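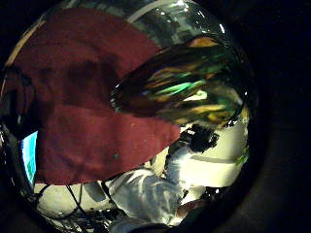
4.3 천 가림 상황에서의 파지 실패와 정지 지연

인쇄 | 이메일로 보내기

Padden 정책의 개발 보고서는 천류 취급 과제에서 나타난 실패를 한 문단으로 처리한다. 시연 데이터의 다양성이 부족했고, 데이터를 늘리면 해소된다는 것이다. 우리는 같은 정책을 Lapiņa 작업 셀에 설치해 책상 위 물건 정리 과제를 반복했고, 그 과정에서 이 설명을 그대로 받아들이기 어렵다고 판단하게 되었다. 실패가 일어난 사실 자체는 다투지 않는다. 의심스러운 쪽은 원인의 귀속이다.

문제가 된 사건은 3건이다. 첫 사건에서 로봇 팔은 접힌 수건을 집어 상자 쪽으로 옮기던 중 수건 자락이 손목 카메라를 덮은 상태로 하강을 계속했고, 상자 모서리를 누른 뒤에야 힘 한계에 걸려 멈추었다. 두 번째 사건에서는 그리퍼가 천을 놓지 않은 채 다음 물체로 접근하여 컵을 책상 밖으로 밀어냈다. 세 번째가 가장 심각했다. 작업자가 걸린 천을 풀려고 손을 넣었는데 정책이 파지 동작을 다시 시작했다. 작업자는 비상 정지를 눌렀고 다치지 않았다. 이후 셀은 점검이 끝날 때까지 원격 감시 아래에서만 가동했다.

세 사건의 기록에는 공통점이 있다. 정책이 출력한 신뢰도 값이 사건 직전까지 떨어지지 않았다. 시야가 천으로 채워진 구간에서도 값은 정상 파지 구간과 구별되지 않았고, 세 번째 사건에서는 오히려 조금 높아졌다. Padden 보고서가 안전 장치로 내세우는 저신뢰 정지 기능은 바로 이 값에 문턱을 걸어 둔 것이므로, 세 번 모두 작동하지 않은 것은 당연한 결과다. 문턱을 올려 다시 돌려 보았으나 멀쩡한 동작이 먼저 멈추기 시작했다. 입력이 쓸모없어졌음을 스스로 알아채지 못하는 신호를 문턱 조정으로 살릴 수 있다는 주장에는 근거가 보이지 않는다.

학습 데이터 쪽을 보자. Padden의 천류 과제는 손에 쥐는 Ornley 그리퍼로 사람이 직접 수행한 Irkberg 시연 590개로 학습되었다. 카메라는 그리퍼에 붙어 있고 광각이며 유효 영역은 원형이다. 물체가 가까이 오면 화면에서 차지하는 면적이 급격히 커지고, 멀리 있는 작업면은 원의 나머지 부분으로 밀려난다. 그림 3에서 원 안의 왼쪽 위부터 가운데까지를 덮는 것은 검붉은 천이며, 그 오른쪽 가장자리에는 반사가 심한 어두운 물체가 겹쳐 있다. 밝은 작업면과 가는 검은 케이블은 천 아래쪽으로 보인다. 개발 보고서의 분류 기준을 따르면 이런 프레임도 '유효 시야'에 속한다. 원 안에 작업면이 일부라도 보이면 유효로 치기 때문이다.

이 기준이 적절한지 우리는 회의적이다. 작업면이 보인다는 것과 다음 동작을 정하는 데 필요한 부분이 보인다는 것은 다른 문제다. 같은 그림에서 오른쪽 위의 물체는 녹색과 황색, 호박색 반사가 길게 이어져 표면의 재질을 특정하기 어렵다. 유리인지, 칠을 한 금속인지, 플라스틱인지 저자들끼리도 의견이 갈렸다. 사람도 한 프레임만으로는 판단을 미루는 입력이다. 그런데 이 정책의 출력 형식에는 판단을 미루는 선택지가 없다. 매 시점마다 반드시 손목의 이동량과 그리퍼 폭을 내놓아야 한다.

시연자는 사정이 달랐다. 시연자는 그리퍼를 손에 쥔 채 자기 눈으로 책상을 보고 있었고, 카메라가 무엇에 가려지든 작업을 이어 갈 수 있었다. 따라서 카메라가 가려진 구간에도 부드럽고 성공적인 동작이 정답으로 기록된다. 정책의 관점에서 이 구간은 보이지 않아도 계속 움직이라는 지시와 같다. Izzati Yeoh는 Irkberg 데이터의 내부 검토 메모에서 이 점을 이미 지적하면서 가림 구간에 별도 표지를 달자고 제안했다. 제안은 공개판 데이터에 반영되지 않았다. 메모에 첨부된 개발 측 답변은 한 줄이며, 가림은 일시적이므로 시간 문맥으로 보완된다는 내용이다.

시간 문맥이 가림을 보완한다는 주장은 검증이 가능하다. Padden은 직전 프레임 2개를 함께 입력받는다. 천이 카메라 앞에서 빠르게 지나가는 경우라면 이 정도 문맥으로 충분할 수도 있다. 그러나 우리가 기록한 세 사건에서 가림은 모두 그 문맥 길이보다 오래 이어졌다. 가림이 시작되고 조금만 지나면 입력 전체가 가려진 프레임으로 바뀌고, 정책에는 가려지기 전의 책상에 관한 정보가 하나도 남지 않는다. 문맥을 길게 잡은 변형 모델도 시험했다. 컵을 밀어낸 상황에서는 조금 나아졌지만, 작업자의 손이 가려진 동안 들어온 상황에서는 차이가 없었다. 가려지기 전에 없던 손은 아무리 긴 기억에도 들어 있지 않다.

데이터를 늘리면 된다는 처방도 같은 이유로 미덥지 않다. 개발 측은 시연을 2000개까지 늘릴 계획이라고 밝혔다. 수집 방식이 그대로라면 늘어나는 것은 가려진 채로 성공한 시연이다. 우리는 590개 가운데 가림이 긴 시연을 빼고 다시 학습시켜 보았다. 전체 성공률은 다소 내려갔으나 가린 상태에서 하강을 계속하는 행동은 눈에 띄게 줄었다. 이 결과 하나로 인과를 확정할 수는 없다. 빠진 시연에는 천이 크고 무거운 경우가 몰려 있었고, 행동이 줄어든 까닭이 가림 자체에 있는지 물체 구성에 있는지 분리하지 못했다. 그렇더라도 더 많은 데이터가 문제를 줄인다는 기대와는 반대 방향의 결과이며, 개발 보고서에는 이에 대응하는 실험이 실려 있지 않다.

하드웨어 탓으로 돌리는 설명도 검토했다. Ornley 측은 렌즈 주변부의 반사가 입력을 오염시켰을 가능성을 제기했다. 그림 3에서도 원형 테두리를 따라 빛 반사가 보이고, 위쪽에는 천장 조명이나 창이 비친 듯한 흐린 줄무늬가 있다. 주변부를 검게 마스킹한 입력으로 세 사건의 기록을 다시 추론시켰을 때 출력은 거의 변하지 않았다. 반사가 무해하다는 뜻은 아니다. 조명이 더 강한 셀에서는 결과가 달라질 수 있고 그 조건은 시험하지 못했다. 다만 이번 사건들을 반사로 설명하려면 적어도 마스킹 결과부터 뒤집어야 한다.

성공률 보고 방식에도 유보가 필요하다. Padden의 평가는 물체가 목표 위치에 놓였는지만 본다. 첫 번째 사건은 팔이 상자를 누른 뒤 재시작되어 수건이 결국 상자에 들어갔고, 개발 측 채점표를 적용하면 성공으로 집계된다. 우리는 접촉력 초과, 의도하지 않은 물체의 이동, 사람의 개입을 각각 따로 기록하도록 채점표를 고쳤다. 고친 표로는 천류 과제의 성적이 강체 과제보다 뚜렷이 낮다. 두 과제군을 묶어 하나의 평균으로 제시한 원 보고서에서는 이 차이를 읽어 낼 수 없다.

현 단계에서 우리가 취한 조치는 단순하다. 정책 바깥에 가림 감시기를 두어 화면의 국소 움직임이 팔의 이동과 맞지 않으면 팔을 세운다. 천이 그리퍼와 함께 움직이면 화면상의 천은 거의 정지해 있으므로, 팔이 이동 중인데 화면의 넓은 면적이 멈춰 있으면 이상으로 본다. 이 감시기는 학습되지 않았고 정책의 신뢰도 값을 참조하지 않는다. 큰 천을 정상적으로 옮기는 동안에도 자주 걸리며, 그때마다 작업자가 확인하고 재개해야 하므로 처리 속도는 떨어진다. 무늬가 반복되는 천에서는 움직임 추정이 불안정했다. 세 번째 사건과 같은 조건은 사람 손 대신 모형을 써서 재현했고, 감시기는 파지가 다시 시작되기 전에 팔을 세웠다. 재현 횟수가 적어 이 수치를 성능으로 제시하지는 않는다.

감시기를 켠 상태에서도 작업자가 팔이 움직일 수 있는 영역에 손을 넣는 절차는 폐지했다. 걸린 천을 제거할 때에는 구동 전원을 차단한다. Padden의 설치 안내서는 일시 정지만으로 충분하다고 적고 있으나, 세 번째 사건에서 정책은 바로 그 일시 정지 상태를 벗어나 동작을 재개했다. 재개 명령이 어디에서 나왔는지는 제어 기록에 남아 있지 않으며, 기록 주기를 바꾼 뒤의 재현 시험에서도 아직 확인하지 못했다.

인쇄 | 이메일로 보내기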